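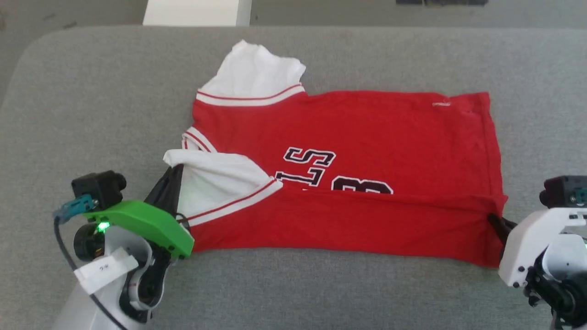

FOR IMMEDIATE RELEASE — June

Brorden Youth League opens uniform swap to all 5 districts

BRORDEN — Families in the Brorden Youth League can trade outgrown jerseys, shorts and cleats at no cost starting this month, as the league's uniform swap goes league-wide. Doors open 9 a.m. at the Anden Street gym. Bring what you have, take what fits.

The swap ran as a trial last season in 2 districts. Result: 1,659 items handed in, 353 families signed up. Most wanted were youth medium and youth large. Goalkeeper gloves went in the first hour.

"Kids grow. Uniforms don't," the league office said in a statement. "Parents were buying a full kit in the spring and again in the fall. We heard about it alot."

How it works. Drop off clean items at the front desk, get one ticket per item. Tickets are good for anything on the racks, any sport. No tickets? New families get a starter card at sign-up, enough for a shirt and shorts. Unused tickets carry over to the fall season.

What we take: soccer, baseball and basketball jerseys, practice shirts, shorts, pants, cleats with laces. Old league colors are fine for practice but not for games. What we can't take: helmets, mouthguards, anything with a child's full name printed on the back.

Racks, bins and hangers come from Kristiansen Sporting Goods, which is also giving swap families a discount on shin guards and socks. Derero Cleaners will wash and press items that come in needing it — please still wash them first if you can.

Sign-up is at the gym or at any district field during practice hours. Coaches have the paper forms. Online sign-up is not ready yet, the league will post when it is.

Late hours: open till 7 p.m. the first week only. Parking is behind the building, the front lot is closed for paving untill July.

Media contact: Brorden Youth League office, Anden Street gym, front desk.

###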